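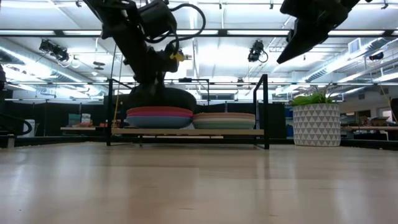 Chapter 5
Commencing a Civil Proceeding

5.1 Originating process

A civil proceeding begins when the plaintiff files an originating process in the court registry and pays the filing fee. Filing stops the limitation period. Service, dealt with in 5.3, brings the defendant within the court's control.

The form depends on the nature of the dispute. A statement of claim is used where facts are contested – most actions in contract and negligence fall into this class. A summons is used where the question is mainly one of law, such as the meaning of a clause in a lease.

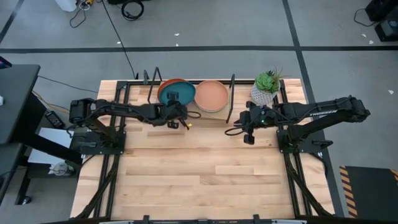 Figure 5.1 Two-arm workstation with a teal plate held at the rim

5.2 Pleading material facts

The pleading must state the material facts and leave out the evidence by which they will be proved. In the Brenus problem, used throughout this chapter, the supplier Brenus sues Brarico for the price of 271 cartons of glazed dinnerware. The agreement, delivery and non-payment are material facts. The emails between the two warehouses are evidence and should not be pleaded.

Brarico has 45 days under the contract to reject defective goods. Whether it did so in time is a matter for the defence – the plaintiff need not anticipate it. A claim that pleads to an expected defence is untidy and may be struck out in part.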